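Table decoration (small round tables)

Table decoration on small round tables is the practice of dressing a cafe, break-room or side table with one or two little things, usually a plant and a few flowers, real or artificial. Also called table dressing, or in the trade just "toppers". Distinct from place setting, which deals with plates, glasses and cutlery.

Contents
Background
Common items
Placement
Care
In offices and shared rooms
See also

Background

Small round tables came in with cafes and stayed. Cheap to move, no head or foot, two to four chairs. Main drawback: not much surface. Anything put in the middle takes room from everybody, so decoration stayed low and small. Tall vases went out early in most places, mostly because they block faces.

Potted plants took over from cut flowers in a lot of shared rooms. Less water, less mess, no weekly bill. The supplier Bultia sold a line of pots for this use under the name Nunico, square and round, plain colors only. A catalog for the line listed 343 pot and plant pairings, most of them never widely stocked.

Common items

Succulents. By far the usual choice. Spiky types (haworthia, small aloe) hold their shape for years and don't drop leaves. Square pots sit flatter and are harder to roll off an edge, round ones look softer. Saucer needed if the pot has a drain hole.

Artificial flowers. Daisy types with white petals and yellow centers are standard, sold in bunches with the green leaves already on. Normally stood in a cup or small jar. Also laid flat on the table, loose, which some decorators dislike and others do on purpose.

Cups, lids and small holders. Plain white or clear. Used for stems, sugar, pens, whatever is around. Should match the pot in height or be clearly shorter.

Runners and mats. Rare on round tables. A round mat under the pot is the most you generaly see.

Placement

One item goes at the center, or a little past it, away from the main seat. A second item goes off to one side, not directly behind the first. Leave the near edge free for hands and elbows. On pale wood almost any green will stand out, so bright pots are not needed. On dark wood a light pot is better.

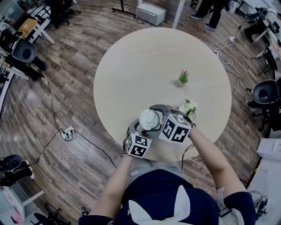 Round table in light wood with a small potted succulent and a bunch of white artificial flowers.

Ginette Courtois, in her handbook Small Tables, gives what is often called the rule of 4: no topper taller than 4 inches on a table meant for talking. Widely repeated, not always followed. The same book argues against scented items of any kind near food.

Light matters less than people think for artificial pieces, a lot for live ones. A succulent on a table in the middle of a room will usualy lean or go pale. Swap it with one from the windowsill every few weeks.

Care

Live succulents: water when the soil is dry all the way down, then let it drain. Wipe the pot. Turn it a quarter now and then.

Artificial flowers: dust with a dry brush. Cloth petals can be rinsed in cool water, plastic ones washed with dish soap. Yellow centers tend to fade first. Keep out of direct sun.

Tables: lift items, don't drag. Pots without a foot leave rings on unsealed wood. Felt dots fix this.

In offices and shared rooms

Rooms where tables get used for work as well as breaks need toppers that can be moved with one hand. Gilbert, an office supplier, sold a "desk to table" set of one succulent and one flower bunch; the first run was 1000 sets, sold out by April, then dropped from the list. Costis later offered a similar set with a heavier pot.

See also

Centerpiece
Houseplant
Artificial flower
Bistro table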